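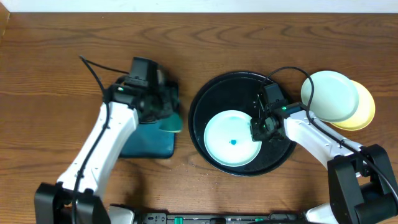

Keeping a bare wood table looking decent when it gets used all day

3 min read
119 views · 12 comments · 2 shares

Sohail Naqvi

We have a big wooden table in our back room in Clodville which has ended up as the place where everything happens. Meals, sorting, homework, the lot. It's a brown wood with quite a strong wavy grain on one part and straighter lines at one end. I bought it second-hand in January from a man in Nommont and he couldn't tell me what wood it was or what had been put on it.

It was fine to begin with. Now there are some small scuffs and a few pale specks near the middle, where things get put down and dragged. We keep trays on it most of the time, a round one with a raised edge and a couple of oblong ones, and I think the trays are doing some of the damage. They get pushed about when people want room.

What I'd like to know is:

1. Can I deal with the scuffs without sanding the whole top?
2. Should I be oiling it, and with what?
3. Is there something I can put under the trays that won't leave a mark of its own? I tried a rubber mat and it left a dull patch at the far end which took weeks to fade.

I don't want a tablecloth. I like seeing the grain and my wife says a cloth would just get filthy. I'd also like to avoid anything that puts the table out of use for more than a day.

Share · Follow · 4 people are following this

Wulan Tjoa

Find out what finish is on it before you buy anything. Turn a chair over if you got chairs with it, or look under the table where nobody has polished it, and compare the two. Then put one drop of water on the top somewhere out of the way and leave it for five minutes. If it sits there as a bead you've got varnish or lacquer, or a good coat of wax. If it soaks in and goes dark, the wood is bare or has been oiled a long time ago. Wipe it off either way.

If it's oiled or bare you are in luck, as you can do small patches. Rub the scuffs lightly with a very fine pad, going along the grain and never across it. Wipe the dust off with a barely damp cloth, let it dry, then put on a thin coat of hardwax oil. Give it ten minutes and wipe off everything that hasn't gone in. People always leave too much on and then complain that it's sticky. Do it in the evening and you can use the table gently next day, but keep wet things off it for the best part of a week.

Lay the oily rags out flat outdoors to dry before you bin them. Don't leave them screwed up, they can catch fire on their own.

If it's varnished, don't oil it. The oil has nowhere to go. A bit of furniture wax in a matching brown will hide light scuffs for a few months and then you do it again. Deeper ones can be filled with a wax stick. I used one called Majimbun on my sideboard, medium brown, and it was all right, though a shade too red in daylight.

The pale specks might not be damage. Try a soft cloth and warm water with a drop of washing-up liquid first. Mine were dried paint.

For the trays, stick felt on the undersides. Buy it as a sheet and cut it to fit, since the little round pads come off as soon as a tray is slid sideways. On a round tray with a rim I'd do a ring of felt near the outside and a piece in the middle, so it doesn't rock. Lift them off when you wipe down, and brush the felt now and then. Grit gets stuck in it and then you have made yourself a sanding block.

Rubber and soft plastic mats are what I'd keep away from. Cork is fine if it hasn't got a rubber back.

Helpful (12) · Reply · Share

Plitia

Just sand it. I did ours with 120 and then 240 and it took an afternoon. Oiled it twice and it looks better than new. You can get all the stuff at any DIY shop.

Helpful (2) · Reply · Share

Sohail Naqvi

Thanks both. I did the water drop and it went in after a couple of minutes and left a dark spot, so I'm taking that as old oil. The spot had gone by teatime.

Two of the specks came off with warm soapy water and the others didn't. I'll do the scuffs with the fine pad first and leave sanding for another year. Felt sheet is ordered. Does the colour of the felt matter? Somebody at work said dark felt can stain pale wood if it gets damp, and ours is more of a mid brown.

Helpful (1) · Reply · Share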